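I finally hit 1000 miles on the bike, 15 Jun 2024

So the little number on my bike computer rolled over this morning, right outside the bakery, and I may have cheered out loud at a red light. One thousand miles! Back in February I could barely get up the hill by the library without getting off and pretending to check my phone.

I started because of the car, really. The repair bill came to 367 dollars and I just sat there looking at it, and then I went out to the garage and pumped up the tires on my old Granico. It still had a Dewulf bell on it, rusted solid. My first ride to work took forever and I showed up so red in the face that people kept offering me water.

What I didn't expect was how much I'd think about laundry. You sweat, you get rained on, you go through twice the clothes, and wash day creeps up on everything else in the house. 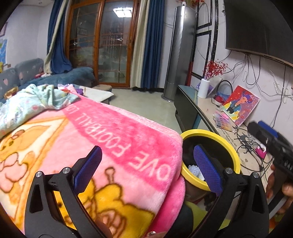
Pink fleece, folded!

Anyway, the gear question, which a few of you asked about. I bought a rain jacket (worth it), a phone mount (fell off on a bridge, gone forever) and a pair of padded shorts I was too embarrassed to wear for a month. Wear the shorts. The saddle I swapped twice, and I'm still not in love with the one I have now.

And food, oh my goodness. I eat all the time. There's always a snack in my left pocket, and I've gotten very good at opening one with my teeth while waiting at the crossing.
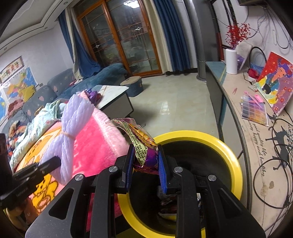 Photo: my own

The route I like best follows the canal, then cuts behind the old mill and comes out by the school. It adds ten minutes and I take it anyway, mostly for the ducks. Going home there's a headwind nearly every day, and I've started talking to it.

Next up is a new chain, and then I want to try the long loop out to the lake before the weather gets too hot. If anyone has done it on fat tires, tell me how the gravel part is!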